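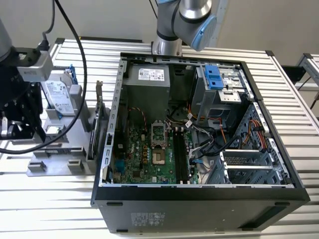 Prasert Ratanaporn writes that the drying rack in his hallway takes two days to dry a load of towels, that the windows fog every morning, and that he would like to give up the tumble dryer all the same.

The Dascombe Home Resource Office receives this kind of letter often once the weather turns. The following guidance applies to apartments and small houses where laundry must be dried indoors without a machine. It replaces the sheet handed out at the Kadgate branch last December.

## Before the laundry leaves the washer

Run a second spin at the highest speed the care label allows. Towels, jeans and sheets benefit most. Delicate items should be taken out first and rolled in a dry towel by hand.

Shake each piece once, firmly, before hanging it. Towels dried without shaking become stiff, and residents often blame the detergent for this.

Residents are advised to wash smaller loads more often. A full drum produces more wet cloth than most folding racks can hold with proper spacing.

## Placing the rack

- Choose one room and keep to it. A spare bedroom or a bathroom with a window is suitable.
- Stand the rack at least 16 inches from any wall.
- Keep the door of the room closed while the laundry is wet.
- Do not hang clothing directly on a radiator or over an electric heater. Electric heaters must be kept at least 36 inches from any cloth, and a heater should not be left running in an empty room.
- Bedrooms in nightly use should be avoided where there is another choice.

Hallways are generally poor places for drying. They have little moving air, and the moisture drifts into every room that opens onto them.

## Hanging

Leave a gap the width of a hand between pieces. Where the rack is short of space, leave every other bar free and finish the load on hangers. Shirts dry well on hangers from a shower rail, with the top button closed and the collar turned up.

Hang trousers by the waistband, inside out, so that the pockets are open to the air. Sheets should be folded once over two bars with a space between them, forming a tent. Socks may be pegged by the toe. Sweaters are to be laid flat on a towel and turned at midday.

Thick items belong on the outer bars and thin items toward the middle.

## Air

Open a window wide for ten minutes, morning and evening, with the room door shut. This does more than a window left slightly open all day, and the walls lose less heat. If the bathroom has an extractor fan, run it until the mirror is clear.

A small fan on its lowest setting, pointed at the lower half of the rack, will shorten drying time noticeably. It costs far less to run than a dryer.

Residents who own a humidity gauge should watch for readings above 70 percent. If the figure stays there after the room has been aired, take part of the load elsewhere or postpone the next wash. Wipe wet window glass with a cloth and wring the cloth out in the sink — leaving it on the sill returns the water to the room.

## Smell

Laundry that smells sour has stayed wet too long. Wash it again at the warmest temperature the label permits, using the normal amount of detergent. Fabric softener will not help and makes towels less absorbent. Leave the washer door and the detergent drawer open between loads, and clean the rubber seal once a month.

## Racks on loan

Folding racks may be borrowed from the Ledesma Street and Wirholm branches for up to four weeks. Requests should be addressed to Yulan Jin at the Wirholm desk. Racks must be returned dry, with all pegs removed.

Sheet revised 06/10/2020.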